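Anyone else's town library dropping late fees?
Titmont Community Board > Around Town

ullikfan79
Got the notice with my holds today. Starting in the new year, no more late fees at Titmont Public. I'm thrilled! I once racked up thirteen bucks on a single cookbook and was too embarrassed to go back for months.

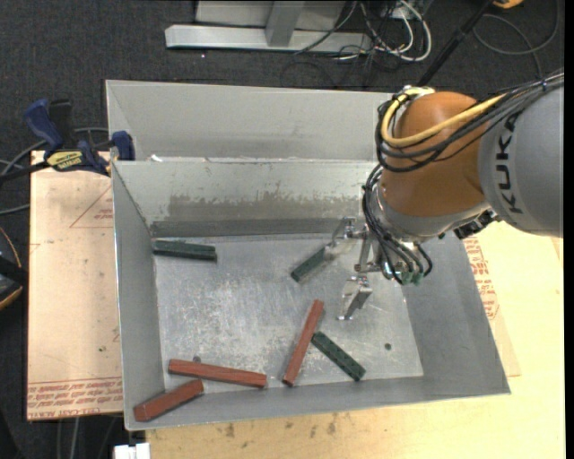 Replies (5)

welter_st_mom
Same here, so happy! My kids take out picture books by the armload and one always ends up under a car seat. I was paying for that all year long.

grumblepie
I'm going to be the bad guy. Fees are the only reason I bring anything back on time. I was number 79 on the list for a thriller in September and I still don't have it. Who's going to hurry now?

Edit Mészáros
grumblepie, they did this over in Ambaye when I lived there and my holds moved the same as before. You still can't check anything out if a book is really overdue, and you still pay if you lose it.

grumblepie
Well, maybe. Ambaye has a bigger library with more copies of everything. We get one copy of the new stuff if we're lucky.

ullikfan79
Okay, fair point about the copies. But I'd take a slower list if it means people come back in the door (me included). Does anybody know if old fees get wiped too, or just new ones?

welter_st_mom
The lady at the desk told me old ones too, but ask about your own card. Mine still showed a balance on 28 Dec 2021.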